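Used Sportswear Collection: Results and Next Steps

The Flandeck Recreation Association thanks all households that took part in the used sportswear collection organized with the Lambrakis Community Center. A total of 2648 items was received before the collection closed. These included jerseys, shorts, track jackets, gym bags and a considerable quantity of socks, the last of which cannot be reissued and will be sent for textile recycling.

Sorting is carried out on the worktables at the Vavulside annex. Each item is laid out by itself, opened fully, and checked on both sides before it is assigned to a category. Items suitable for reissue are folded and labeled by size. Items with minor faults, such as an open seam or a missing drawstring, are set aside for mending. Items that cannot be repaired are baled with the socks.
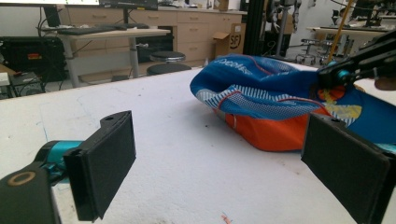
Blue, orange and white fabric on the sorting table, Vavulside annex.

Members are asked to note that brightly colored sportswear requires particular care at this stage. Printed lettering and graphics often crack along old fold lines, and mesh sections may catch on zippers when several garments are packed in one bag. Damage of this kind is easily missed if an article is left bunched up. For this reason the sorting guidelines have been amended, and every printed article must now be spread flat and smoothed by hand before a decision is recorded.

The following requests apply to all further donations:

Wash and dry every article before bringing it in. Damp clothing will be returned to the donor.

Empty all pockets and the side compartments of bags.

Do not iron over printed numbers or names.

Pack team sets together and attach a note stating the sizes included. Incomplete sets are welcome.

Keep shoes in a separate bag. Cleated shoes are accepted in youth sizes only.

Reissue of sorted clothing will begin at the Lambrakis Community Center on 08/01/2020. Families registered for the Ornico youth program may select up to 2 articles per child on the first visit. Remaining stock will be opened to all residents after 21 days. Proof of residence is not required, but visitors should bring their own bags.

Requests for full team sets must be made in writing by the club concerned and should state the number of players, the age group and the preferred colors. Color preferences will be met where stock allows. Clubs that received a set from the May distribution may apply again, although first-time applicants will be given priority.

Donation bins at the Vavulside annex remain closed until sorting has been completed. Bags should not be left at the entrance. Notice of the reopening will be given in the next issue of this newsletter.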